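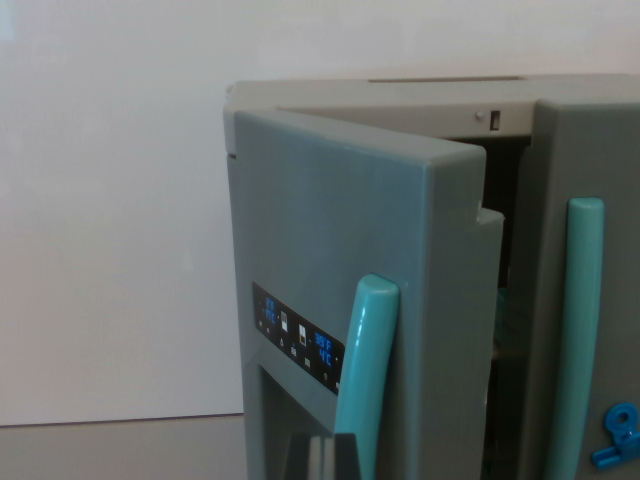
Toy fridge with its left door partly open, home corner shelf stock.

Toy Library Assistant (part-time)
Otstead Toy Library, Brandby

Hours: term-time mornings, with one Saturday-style family session each half term on a date agreed in advance
Contract: permanent, after a probation period
Reports to: Mei-kuen Huang, Library Manager
Closing date: August 25, 2022

About us

Otstead Toy Library lends toys, games and play equipment to families, childminders and playgroups in Brandby and the villages nearby. We have 251 member households. Members pay a yearly fee and can borrow for three weeks at a time. Families on a low income join free, and we do not ask for paperwork beyond a short form.

The collection runs from baby rattles and shape sorters up to ride-ons, train sets and play kitchens. We have 700 items on the catalogue. The larger pieces go out by booking only. Pretend-play toys are the most requested part of the collection and usually have a waiting list from November until the new year.

We share the Mak Building with a music group and an English class. The library has its own entrance on the ground floor, a store room and a small kitchen.

The job

You will work alongside Mei-kuen and one other assistant. Most of the work is done at the desk and in the store room. You will:

Issue and take back toys during opening hours, using our catalogue system (Prerkex). Training is given and you do not need to have used it before.

Check returned items against the parts list on the box, and contact members about anything missing.

Clean toys before they go back on the shelf. Hard plastic items are wiped down with the spray provided. Dressing-up clothes and soft toys go through the washing machine on site.

Look for cracks, loose screws, sharp edges and worn battery covers, and take damaged items out of use. Small repairs can be done in the store room. Anything electrical is passed to the manager.

Put out toys for the stay-and-play session and put them away afterwards.

Show new members how borrowing works and help them choose toys suited to their child's age and stage. This includes children with additional needs, and we have a separate shelf of switch toys and sensory items.

Answer the phone and reply to emails.

Help with the yearly stock check, when the library is closed to members for 2 days.

What we are looking for

Essential:

Experience of working with the public, paid or unpaid
Friendly and patient with small children and tired parents
Able to keep accurate records
Comfortable using a computer for basic tasks
Able to lift and carry boxes, with or without adjustments (please talk to us about what you would need)

Useful but not essential:

Experience in a nursery, school, library or charity shop
A second language. Cantonese, Polish and Urdu are all spoken by our members
Paediatric first aid. We will pay for the course if you do not have it
A driving licence. We make deliveries to childminders from time to time, and mileage is paid

You do not need a childcare qualification. The post involves regular contact with children and an enhanced DBS check is required. We cover the cost.

Pay and leave

The hourly rate is set out in the application pack and is reviewed each spring. Hours are spread over the school terms, with pay averaged across the year so that you receive the same amount each month. Holiday is included in the paid weeks. There is a workplace pension for those who qualify. Staff can borrow from the library without paying the membership fee.

Parking at the Mak Building is limited. The bus stop is at the end of the road and there is a covered bike rack by the side door.

How to apply

Ask for an application pack at the desk during opening hours, or telephone the library and leave your name and address. We can send it by post or email. Large print copies are available.

Please fill in the form and add a letter of no more than 2 pages saying how you meet the essential points above. We do not accept CVs on their own. Give the names of two referees, one of whom should be a recent employer, tutor or someone who has supervised you in unpaid work. We will not contact them before interview.

Interviews will be held at the library and will last less than an hour. There will be a short practical task, checking a boxed game against its parts list. Travel costs within the county can be claimed on the day, so please keep your tickets.

For a chat about the post before you apply, ask for Fung-ping Hsueh, who did the job until this summer and now runs our outreach sessions.

All applicants will hear from us either way.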